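Redura review: a spring of tracking EU files without losing my mind

I've been following Brussels files for a living long enough to remember doing it with a spreadsheet, a wall calendar and a lot of browser tabs. So when our license for Bundov ran out in April and the renewal quote came in, I said I'd try out Redura for a while and write up what I thought. I've used it every working day since, and I have opinions!

Quick background if you've never touched one of these. A legislative tracker watches the files you care about (proposals, amendments, committee agendas, Council positions, court cases if you're lucky) and tells you when something moves. The official sites have all of it, free, and if you follow one file you really don't need to pay anyone. I follow 40. That's where the money starts to make sense.

Setting up

Setup took me most of a Friday morning. You paste in your procedure numbers, one per line, and Redura goes off and builds a page for each. It choked on two of mine, both old ones that had been withdrawn and put forward again under a new number, and I had to join the old and new histories by hand. The button for this is called "Adopt" for some reason. I clicked everything else first.

After that it was smooth. Each file gets a timeline down the left, documents on the right, and a box for your own notes in the middle. The notes box is my favorite thing in the whole product. It saves as you type, it keeps the date of every edit, and you can tie a note to a single article of the text, so when Article 9 gets renumbered as Article 11 your grumpy comment moves along with it. In Bundov my notes lived in one long column and I was forever scrolling.

Alerts

Okay, alerts. Out of the box it emails you for everything. I mean a corrected comma in the Maltese version, an annex re-uploaded with the same contents, a meeting room change. I had 80 emails on my second day and very nearly quit there. Please go straight to Settings, then Noise, and pull the slider down to the second notch from the left. On that notch I get the things I want: new texts, votes, deadlines for amendments, and anything with a rapporteur's name changing. I would have shipped it that way and let the comma people turn theirs up.

Timing is good. Committee agendas showed up in my inbox fast enough that I stopped checking by hand, and I'm the kind of person who checks by hand. Court stuff is slower. A preliminary reference I care about got its hearing date, and I heard it from a friend over lunch before Redura had it. If your work is mostly rule of law cases, infringement procedures, that sort of thing, I'd wait or keep a second source. The court pages feel like they were added later by a different team. You can't even sort them by member state, only by language of the case, and those are very different lists.

Comparing texts

The side-by-side view is where I've changed my mind the most. At first I hated it. Three columns (Commission, Parliament, Council) with a fourth for the compromise, in small gray type, and on my laptop it was like reading a bus timetable through a fence. Then Fenna Mertens, who sits across from me and had the trial before I did, showed me that you can collapse any column by double-clicking its header. Well then. With two columns open it's lovely. Changes are in bold, deletions are struck through, and you can hide recitals, and I wish I could do that in life generally.

Export is so-so. PDF comes out fine. Word comes out as one gigantic table, and if you try to paste a row of it into a briefing the formatting goes completely feral. I've been going through plain text and redoing the bold myself – dull, but it works.

Search

Search is fast and a bit too literal. "Judicial independence" finds judicial independence and will not find "independence of the judiciary", so you end up running everything twice. There's a saved search feature that lets you string phrases together, up to 12 of them, and once I'd built a few of those I was happy enough. It doesn't search inside scanned documents. Older Council papers are often scans. You see the problem.

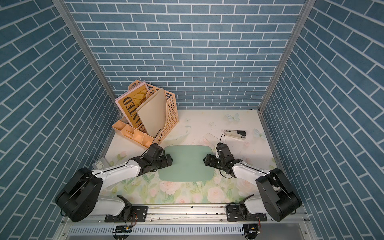
European Affairs Desk – Reviews and Tools

Working with other people

I tested the shared workspace with Bo-ram Hong, who covers the budget and cohesion files while I do the institutional ones. We overlap more than you'd think, especially whenever somebody starts talking about tying funds to conditions and we both get forty minutes' notice to explain it. In Redura you can tag a colleague in a note, hand over a deadline, or lock a file while you're rewriting the summary. Tagging worked. Handing over worked. Locking worked so well that I locked Bo-ram out of a file and went home, and there's no way for the other person to request the key! An admin has to do it. Our admin is me.

The phone app is for reading only, and for reading it's fine. I've used it in corridors during votes and it kept up. You can't write notes on it, and there were two or three times that really annoyed me, standing outside a committee room with a thought in my head and nowhere to put it but the back of an agenda.

What about Colter and Ra?

People will ask, so: I had short trials of both. Colter is the pretty one. It has voting charts by political group and by country that you could drop into a slide without touching them, and if your boss likes charts, go look at it. It only covers Parliament properly, though, and half of my job is guessing what the Council is up to. Ra is cheap and bare, basically a feed with a search box, and for a student or somebody following a single policy area I'd pick it over everything else here. No notes and no comparison view, so it was never going to do for me.

Bundov is still the deepest on Council documents. I do miss that. I don't miss logging in again every time I went for coffee.

Price and plans

There's a solo plan capped at 50 files and a team plan with no cap. We took the team one. The cap on the solo plan counts closed files too, which seems mean, so archive yours as you go if you're on it. Prices are by quote only, and my one tip is to ask for the annual figure and the monthly figure in the same email. The first number I was sent had a training package in it that I hadn't asked for, and it came off without any argument.

Support answers in writing, in English or French, usually the same day. They told me a proper Word export is being worked on and wouldn't give me a date. Fair enough.

Would I buy it again? For legislation, yes, and we've signed for the year. For court work, no, not as it stands. I'm keeping my own list of pending cases in a spreadsheet, color-coded, and I check it on Friday with my second coffee.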